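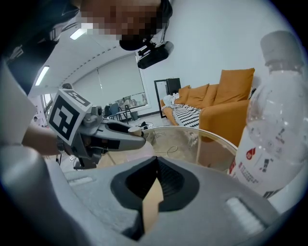 Floor work is hard on the body, and the people who do it for a living plan around that. At Dundetti, a small workshop in Lendomville, anything done at ground level stops after 60 minutes. Sleeves get pushed up, long hair goes back and a bottle of water stays within reach — the plain 500 ml kind will do. Tools go down between jobs so the forearms can rest. The breaks last 5 minutes. The shop started the rule in June, and most of its 19 workers now keep to it at home too.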